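4 min read

4.3 Faults during leg fitting

Of the 827 assembly attempts logged at the Araya site, 59 ended in a safety stop. Most came from cross-threading: the leg went into its corner at a slight tilt, the torque rose early and the wrist controller kept turning until the limit cut in. The Clandus software recorded these as finished joints - a fault we found only when checking the logs by hand. 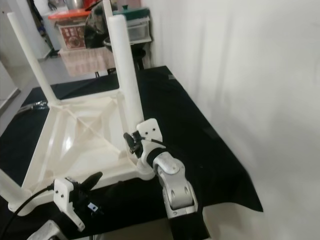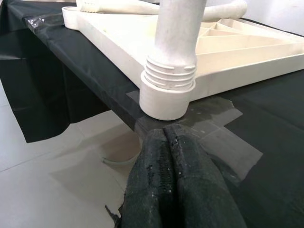

Figure 6. Leg fitting on the upturned white plastic frame, head view (first) and wrist view (second).

We lowered the limit and added a check on leg angle before each turn.

Comments (2)

Ester: Was the stop time included in the cycle figures?

Pravetti: We had the same false "finished" flag in October.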